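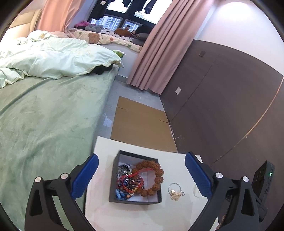
Chapter 6

Regional Business Cycles and the Composition of Output

6.1 Why regions do not move together

National statistics on output and employment are weighted sums of regional statistics. A country can report steady growth in a year when one of its regions contracts sharply, provided that the contracting region is small or that others expand enough to offset it. Earlier chapters treated the national economy as a single unit. This chapter drops that assumption and asks how the business cycle differs from one region to the next.

Three features of a region account for most of the difference: its industry mix, the share of its output sold outside its borders, and the mobility of its workers. The first two are covered in this chapter. Labor mobility is taken up in Chapter 7.

Consider a country with four regions, Eren, Zikon, Holub and Siltard. Eren earns most of its outside income from furniture and metal goods. Zikon depends on grain. Holub is a service center whose largest employers are banks and public offices. Siltard has no dominant industry. Suppose that the world price of grain falls and remains low for two years. Farm income in Zikon declines at once. Equipment dealers and builders in Zikon feel the decline some months later, when farmers postpone purchases. Households in the other three regions pay less for food and have more to spend on other things, including the goods made in Eren. The same event is a recession in one region and a mild stimulus in another.

6.2 The export base

The export base of a region is the set of activities that bring in income from outside. "Export" is used here in the regional sense: a sale from Eren to Holub counts, even though no national border is crossed. All remaining activity is local and includes grocery stores, repair shops, schools and most housing construction.

Let total employment be T and export-base employment be B. The base multiplier is

k = T / B

If Eren has 1,000 workers in total and 200 of them are in the export base, k equals five. Read literally, each job added to the base supports four further jobs in the local sector. The estimate should be treated as an upper bound. It assumes that the ratio of local to base employment is fixed, that local firms can hire without raising wages, and that no part of the additional income is spent elsewhere. None of these holds exactly, and the third fails badly in small regions.

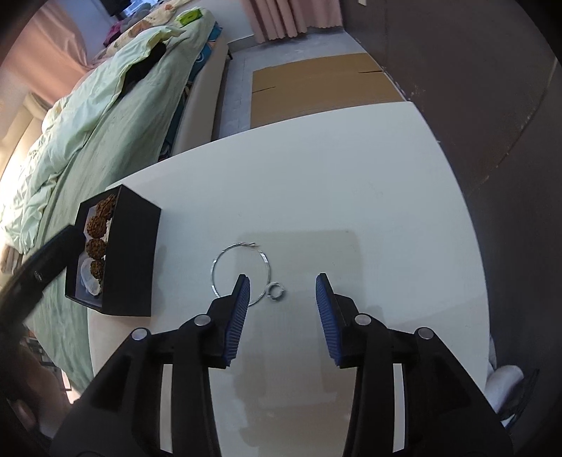 The multiplier also works in reverse, though not symmetrically. When base employment falls, local employment tends to decline more slowly than k would predict. Pensions and other transfers continue to arrive, and owners of local firms often accept lower earnings for a time before closing. Estimates taken from periods of expansion should therefore not be used to forecast a contraction — a mistake that appears often in regional planning reports.

6.3 Measuring specialization

The location quotient compares an industry's share of regional employment with its share of national employment. A quotient above one indicates that the region is specialized in that industry. Suppose that Siltard employs 3,006 people, of whom 55 work in printing. The regional share is 1.83 percent. If the national share is 1.5 percent, the quotient is 1.22, and printing is counted as part of Siltard's export base under the usual convention.

The convention is a rough one. It takes local demand per worker to be equal everywhere, and it depends on how finely industries are classified. A broad category such as "manufacturing" may show a quotient close to one while hiding a heavy concentration in a single product. Published tables at the finest available level are preferred, except where figures have been withheld to protect the records of individual firms.

Section 6.4 applies both measures to the grain price decline described above and traces its effects on each of the four regions by quarter.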